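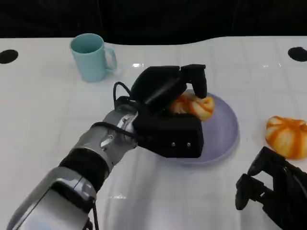

Striped pastry on a lavender plate.

Uvby breakfast set review: a lot of money for pastel

I wanted to dislike the Uvby set before the box was open, so take that into account. The ads promise a "calmer morning." I have had the set since April and my mornings are the same as they were, with different plates.

You get plates, bowls and mugs in soft colors, 15 pieces in all. Nellitz, the shop I ordered from, lists the finish as scratch resistant. My butter knife left gray marks on two plates in the first week. They came off with baking soda and a fair amount of rubbing, then came back. My old Sinside plates cost less than half as much and have been through a toddler, a move and a dishwasher that runs too hot, and they don't mark like this.

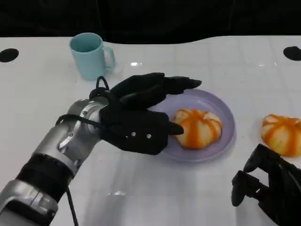
Light blue mug, handle to the right.

The mugs are the best thing in the box, and I still have complaints. The handle takes two of my fingers comfortably and a third if I insist. Coffee goes cold in nearly 20 minutes, no better than any mug I own, although the product page talks about heat as if they had invented it. The dishwasher leaves a puddle on the foot of every single one — tip them before you put them away or you'll have rings in the cupboard.

The bowls are too shallow for cereal. Fine for yogurt. I tried soup once and wore some of it. 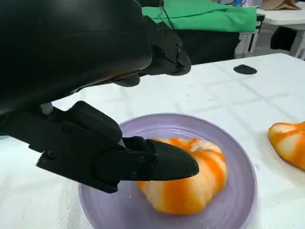
2 min read

Stacking is where I lost patience. The plates sit a little unevenly on top of each other, and when a truck goes by they rattle. The bowls don't nest all the way, so they take up most of a shelf. Nellitz answered my question about it on a Tuesday with a paragraph on "natural variation." Maybe so. For this price I'd like a bit less of it.

I also looked at the Tôn set, which is heavier and plainer and comes without bowls. A friend has had hers for years and the edges are still clean. If I were starting over I'd buy that and pick up bowls somewhere cheap.

Uvby does sell single replacements, to be fair, and the one I ordered matched the rest. Shipping cost almost as much as the plate.

Buy one mug if you like the color. Skip the set unless it's on sale, and check the bowls when they arrive, one of mine had a rough spot on the rim.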